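Kitchen counter check – Ustgate shared kitchen, unit 1751

Walked in January by Teresa Valente
Second visit. Comments are under each line, as usual. Please add your own at the bottom of the posted copy, I love reading them!

Result codes: OK / FIX / WATCH

1. Counter heating appliances

1.1 Toaster oven standing level, feet all touching – OK
Solid as a rock. I pushed on all corners and it stayed put.

1.2 Toaster oven door opens and closes without sticking – OK
Lovely smooth hinge on this one. Check what's in front before you pull the door down, though. Opened up, it reaches all the way to the cutting board, so the board wants to move over a hand's width or so when the oven is in use.

1.3 Cords away from the hot parts – WATCH
The black cord comes down at the far left of the counter, on the other side from the knobs, and that's a good place for it. I'd still like a clip on it. Stöckli sells a stick-on kind that held up very well in the Bandar kitchen (still going after 20 months).

1.4 Two-slot toaster, crumb tray emptied – FIX
The tray slid out fine and was pretty full. Tip it out, wipe, slide back. Takes a minute.

1.5 Space between toaster, oven and kettle – WATCH
All three live at the same end and it's snug. I'd love to see the kettle get a spot of its own, because the steam goes straight up at whatever is next to it. 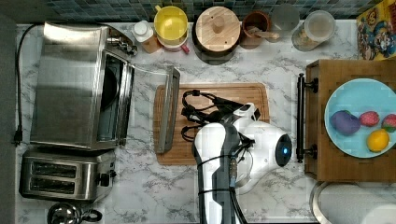
Wurmont wrote back on 1.5 that the kettle used to sit at the other end and people kept carrying it across the room full, so could it please stay close to the sink side, even if that means the toaster has to go somewhere else? Fine by me! Moving the toaster gives the same result. I've changed the action to "toaster or kettle, your pick."

2. Back row, along the tiles

2.1 Nothing that burns easily right beside the oven – WATCH
Wooden lids and spoons are welcome back there, just keep them at the end away from the heat. The same goes for cardboard.

2.2 Breakables pushed back from the edge – OK
Glasses and jars are against the wall where they belong. Very happy with this, it was a FIX last time.

2.3 Utensil crock steady with the spoon in it – OK
Nice heavy brown crock. I gave it a nudge and it hardly moved. Long handles should lean toward the wall.

2.4 Dry food in lidded containers – OK
Lids fit well. Please write the opening date on a bit of tape, mine always end up a mystery otherwise.

3. Work surface

3.1 Cutting board flat, no cracks – OK
No wobble at all. Juice groove scrubbed clean, including the corners. Oil it again in the spring.

3.2 Board kept clear of the counter edge – OK

3.3 Play food kept on its own plate – OK
The plush fruit has a big light-blue plate now and I think it's a great fix. The kids know where the strawberry goes, and it doesn't get mixed in with real groceries anymore. Wash the covers on a cool cycle. 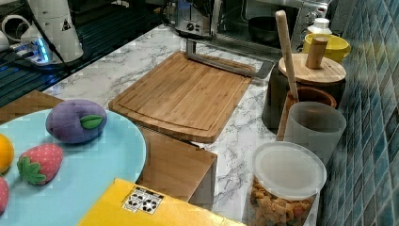
3.4 Boxes and packaging put away after unpacking – WATCH
Flatten them the same day if you can. The recycling corner has plenty of room.

3.5 Wooden box closed when not in use – OK

4. Still open from last time

Extinguisher tag 3673: pressure fine, tag replaced – OK
Under-sink light: flickers – FIX
Oven mitts: one has a thin thumb, get a new pair – FIX

Total marked FIX: 3, plus 4 on the WATCH list that I'll look at when I bring the cord clips. Such a big step up from the first visit, thank you all. Leave the old mitts on the hook and I'll take them with me.

T. Valente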